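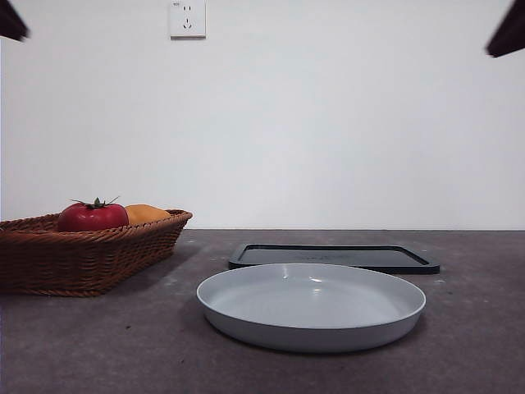 Kitchen bench at the Zindasdale site: produce basket, tray and shallow dish, with both grippers raised.

Household Handling Project, Zindasdale
Progress report to the Grandmont fund, period ending October
Prepared by Olaia Bermúdez

Summary

The two-arm station has been running since the start of the period. It can now move single pieces of produce from a basket to a dish often enough that we consider the task usable for measurement. It can't yet set out a meal, clear a table or put groceries away without a person standing by. We are on budget and one milestone behind.

Work done

We logged 1,532 attempts at the basket task against a target of 3,000 for the full grant. An attempt counts as a success if the item ends up in the dish, undamaged, with no help from the operator. Tomatoes remain the hardest item. The arms hold them well enough once the grip is closed, but the approach over the basket rim is slow, and the stem end confuses the grasp planner. Ottó Bozsik rewrote the approach step in the middle of the period and the number of rim collisions dropped. We still see bruised fruit when two items are touching.

Low, flat items are a separate problem. A shallow dish can be pushed across the bench reliably. Lifting one onto a tray fails more often than it works, mostly when the lip slips out of the fingers on the way up. We have ordered softer finger pads from Kourkoulas and will repeat the dish trials when they arrive.

Speed

A person does the basket task in a few seconds. Our station takes almost 2 minutes per item, including the check at the end. We don't expect to close that gap under this grant and have not promised to.

Delays

The right arm was out of service for 8 working days with a wrist fault. The supplier replaced the joint under warranty. The milestone on mixed baskets moves to the next period as a result. No extra money is requested for this.

Shop-floor trial

Jurkuvholm has agreed to let us run the same software on its packing line, after hours, on boxed goods only. Their floor manager wants a written stop procedure first. A draft went to them on Monday and we are waiting for comments.

Next period

Finish the remaining basket attempts. Repeat the dish and tray trials with the new pads. Start the Jurkuvholm trial if the stop procedure is approved. Bozsik will also test whether the grasp planner can be run without retuning when the bench lighting changes, as it currently needs an hour of setup each time.

Spending to date is in the attached sheet.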